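Share 13 | Comments 10

Unit 6: Learning bimanual skills from hand-held grippers

These notes accompany the June session on collecting manipulation data without a robot present. You should already have read the notes on imitation learning and camera calibration.

6.1 Motivation

Teleoperation gives clean data but is slow. The operator sits at a leader device, the robot follows, and each demonstration costs several times what the same job takes by hand. It also ties collection to wherever the robot is kept. A hand-held gripper removes both limits. The demonstrator holds one device in each hand, does the task directly, and the device records enough to rebuild the motion afterwards. The price is that the recorded motion belongs to a human arm, and some of it will be out of reach for the target arm.

6.2 What is recorded

For each time step we want:

- the pose of each gripper in a common frame
- the opening of each pair of fingers
- a head view, shared by both hands
- a task label, added after recording

In the Minano pipeline, gripper pose is estimated from square fiducial markers fixed to the housing. A marker of known size gives a full six-degree-of-freedom pose from one view, provided its four corners are found. Error grows with distance and is worst when the marker faces the camera nearly square on, where two tilt solutions fit the corners almost equally well. Using markers on more than one face reduces this problem, as at least one is then normally seen at an angle.

6.3 Filtering

The Potari set, used in the lab exercise, began with 1,353 bimanual demonstrations of bathroom and kitchen tasks. Of these, 195 were rejected. A demonstration is rejected if:

(a) either gripper has no valid pose for more than 10 consecutive time steps;
(b) the two grippers come closer together than the width of one housing;
(c) the rebuilt path breaks a joint speed limit on the target arm.

Shorter gaps are filled by interpolation, linear for position and spherical for rotation. Do not interpolate finger opening across a gap. Hold the last value.

Rule (c) depends on the arm, so the rejected set must be worked out again for each new robot. Rules (a) and (b) need only be run once.

6.4 Case: approach to a toilet seat

The seat task is useful for teaching because the object is close to symmetrical and both hands work near the rim. With the lid up and the seat down, each gripper approaches its own side with the fingers open. Label the approach separately from the grasp. The head view must keep both housings visible together with the rim, which limits how far the demonstrator can look to either side.
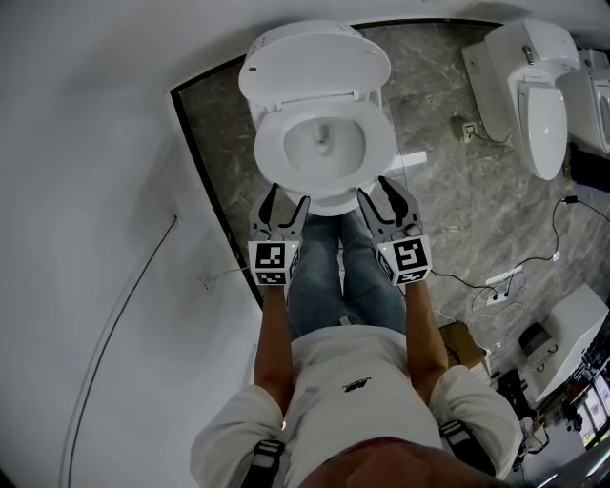
6.5 Exercise

Work in pairs with the Potari files.

1. Plot the distance between the two grippers over time for 13 seat demonstrations. Mark the start of the grasp by hand.
2. Apply rules (a) and (b). Report how many of your files survive.
3. Repeat the pose estimate using only the larger marker on each housing. Compare the rotation error with that from both markers.
4. Read the Ruggiero report, section on time alignment, and state what a constant delay between the two hands would do to a learned policy.

Submit plots and code in one archive.

Share 13 | Comments 10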